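Whose wall is it, anyway?

November - by Elīna Strazds

Print this page | E-mail this to a friend

Every autumn our art society hangs its members' show, and every autumn I hear the same grumble over the tea urn: there are too many pictures, and some of them aren't very good. This year the grumble has become a proposal. From next year, if Yasir Rizvi and a few others get their way, we would have a selection panel, and perhaps half of what is sent in would go home again.

I like Yasir very much, and he paints better than I ever will, so I've tried to give his idea a fair hearing. He says a crowded wall does no favours to anyone. A small, quiet watercolour hung between two enormous sunsets might as well be in a cupboard, and I know this to be true, having once painted the small, quiet watercolour.
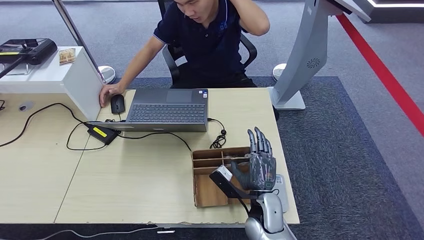

But I keep coming back to Refilwe Lekota, who joined us four years ago and wouldn't let any of us see what she was doing for the whole of her first term. She sent in one charcoal drawing of her kitchen sink. It was a bit smudgy, and the taps were rather odd, and I doubt very much that a panel would have taken it. It went up by the door, a stranger bought it on the Tuesday, and she has hardly put her charcoal down since! We had 52 members in that show and I can't remember most of the prizewinners, but I do remember her face.

There are kinder ways to thin out a wall. We could ask for one piece each instead of two, or hang in two halves, with a change-over in the middle (more work for the hanging team, I know, and I'm offering to carry a ladder). Adalberto Paiva has suggested a size limit, which would deal with the sunsets nicely, though I expect he'll be hearing from their painters.

What I wouldn't want is for somebody to pay their subscription, come along all year in the rain, and then get a polite little note in November. Please do come and say so at the members' meeting - or come and disagree with me, and bring biscuits.

Contact us | Copyright Hunder Art Society | Back to top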